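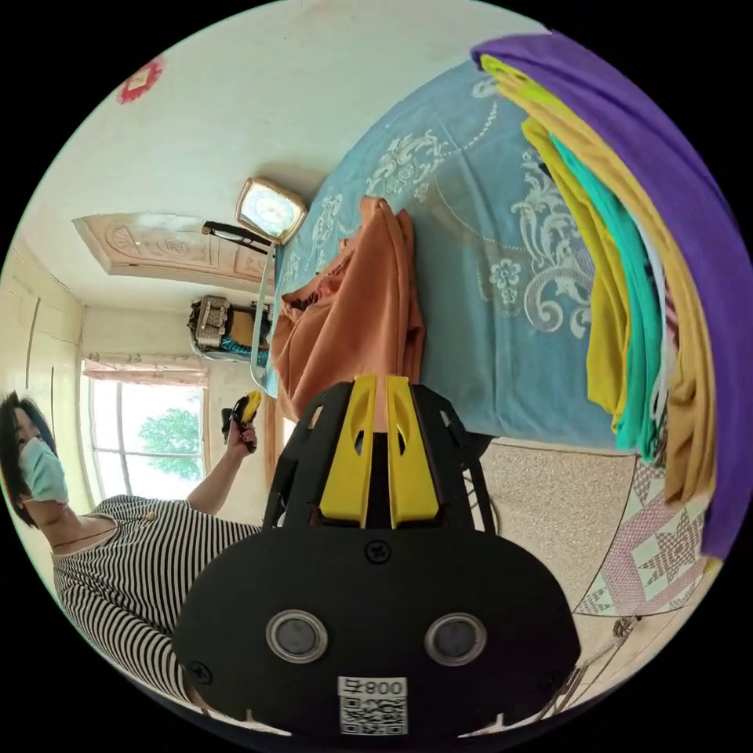

Rules are for factories, a reader wrote under my last post, and if you need a page of them to fold jumpers then something has gone wrong. Fair enough. I half agree. But I've now spent a good bit of the autumn with the hand-held grippers and I have opinions, so, quick one before I have to go out.

November 29, 2022. Kettle on. Typing fast.

The page I work from is the Flastgate sheet. Two sides, small print, somebody has clearly tidied it since January. Most of it is sensible. Some of it reads like it was written by a person who has never had to shift a pile of washing with two fingers and a trigger.

What I'd keep:

- One garment at a time. Always. If a second one comes up with it, put both down and start that go again. Don't shake it off.
- Fingers closed on the way in, open late. I was opening far too early and catching the bedspread. Patterned covers are the worst for it, you stop seeing where the edge of the cloth is.
- Label on the gripper checked against the log before you begin. Left is left. I swapped them once and lost 4 runs to it. My own fault.
- No reaching across yourself. If the thing is on the far side, walk round.

What I'd argue with: the speed rule. Ondar want everything done at "an even, natural pace" and Flastgate say slow, and those are not the same and you can't do both. I go slow on the grab and normal on the carry. Works for me. Would like one of them to write that down so I can stop worrying about it.

Also the bit on knitwear. There isnt one! Shirts get a whole paragraph, towels get a paragraph, knits get nothing. A rib stretches. You lift the cuff and the rest stays where it was. So my own rule, for what it's worth, is go for the thick of the bunch and never the cuff, and lift straight up before you go sideways.

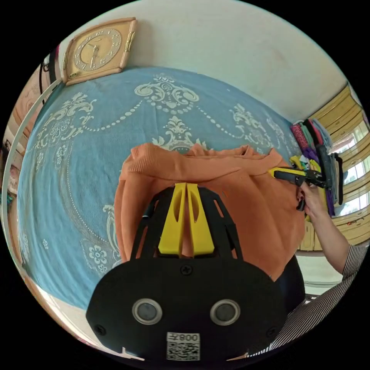 *The orange jumper, edge of the bed.*

Back to the reader's point. I don't think a rule has to be for danger. Most of these are for sameness. If I do it one way and the Prullerness lot do it another, whatever learns from the two of us learns a muddle, and then run 1505 is no more use than the first. Benkirane's old guide had that in a single line near the top and I wish the newer ones had kept it. Instead its buried under stuff about file names.

Things I still haven't got an answer on:

Do you re-crumple by hand or by gripper? I've been told both.

Does a dropped sleeve count as a fail if the body is still held? I say no. Sheet says nothing.

Breaks. Thumb goes before the wrist does, at least mine does, and when the thumb goes the grip gets sloppy and you don't notice for ages. I stop when the trigger starts feeling heavy. It ought to be in there somewhere.

Right, coat. Will type up my marked copy of the sheet at the weekend, if I can read my own writting. Comments open as usual.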